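Print this chapter
E-mail this page

CHAPTER 6
Running the Club Behind the Team
By Hélène Lavoie
Revised June

A rugby league club that plays on Saturday afternoon starts work long before kickoff. The ground has to be marked, the referee has to be met, and somebody has to know which players are eligible. This chapter looks at how amateur and semi-professional clubs handle that work. Chapter 5 covered coaching and selection. Here the coach is one employee among several, and often the only one who is paid.

Most of the examples come from one club, Helville, which plays in a regional second division. Helville owns its clubhouse but rents its field from the town. It has two senior teams, a women's team, and four junior age groups. Readers who know larger clubs will find some of the arrangements informal. They are common at this level.

The clubhouse is where most of the weekly contact between members takes place. After a home match both teams eat there, and the visiting club is served first. Helville charges nothing for this meal and expects the same when it travels. The cost is entered in the accounts under match expenses, next to the referee's fee and the ambulance cover.

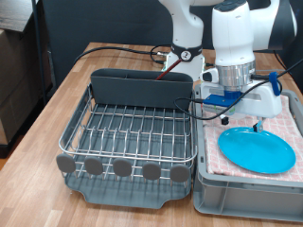

Figure 6.1. White robotic arm above a gray crate, with a turquoise-blue plate.

Match expenses are the part of the budget that new club secretaries most often get wrong. They tend to plan for the home games on the fixture list and leave out cup ties, replays, and games moved at short notice. Wayne Perron, who kept Helville's books for nine seasons, set aside a fixed sum of $4,000 at the start of each year for matches that were not yet on the calendar. In most years part of it was left over and went into field repairs. In one year it was gone before the semifinal, and the club had to ask the players to pay for their own bus.

6.1 Where the money comes from

Clubs at this level have four main sources of income: membership fees, gate receipts, the bar, and sponsors. The balance between them differs a great deal. Gristhorpe, a club in the same division as Helville, draws a paying crowd of 3,000 for its local derby and lives largely on its gate. Helville's best attendance is 2,569, for a cup match against Gristhorpe, and its usual crowd is far smaller. It depends on its sponsors.

The shirt sponsor is Pakport, a packaging company with a warehouse on the edge of town. The agreement runs for three seasons and is paid in two parts, one before the first match and one at the halfway point. A second firm, Marchand, pays for the junior teams' kit and has its name on the training tops. 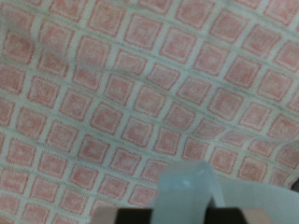 Both agreements were put in writing only after a dispute. An earlier sponsor had promised its support in a conversation after a game, and the club spent the money before it arrived. It never did. Since then Helville has signed nothing, and ordered nothing, without a letter stating the amount and the dates of payment. A single page is enough.

6.2 Registration and eligibility

A player must be registered with the league before taking the field. The form asks for proof of age, a previous club if there is one, and a medical declaration. Transfers during the season need the signature of the club the player is leaving.

Jocelyn Li became registrar at Helville in a year when the club had 47 senior players on its list, several of whom had moved away. Her first step was to write to every one of them and ask whether they meant to play. Those who did not answer were taken off the list. The club saved on insurance, and the coach had a true picture of his squad for the first time.
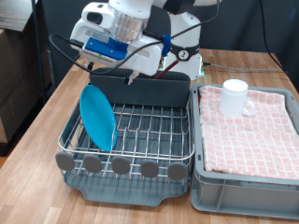 Figure 6.2. Robotic arm over a dark gray dish rack on a light wooden tabletop.

Mistakes in registration are costly. Fielding one player whose papers are not complete can mean the loss of competition points, even if he was on the field for only a few minutes. Nassoro Kombo, a prop who joined Helville from a club abroad, sat out his first five matches while his clearance was being processed. The club lost three of them. It would have lost all five on paper had he played.

International duty raises a related problem. A player called up by a national team may miss club matches, and the club must release him. Small clubs seldom face this, but they should know the notice period and who pays for insurance while the player is away.

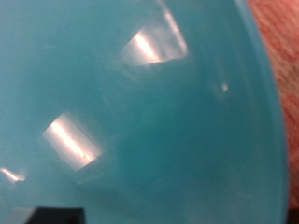
6.3 Dividing the work

The most common cause of trouble in a small club is one person holding too many jobs. When Thiện Đoàn was elected president of Helville, he was also fixtures secretary and coach of the under-14s. He kept the presidency and gave up the other two within a month.

Each job should have a written description of no more than half a page, a named holder, and a named deputy. The sections that follow take the main posts in turn, starting with the secretary.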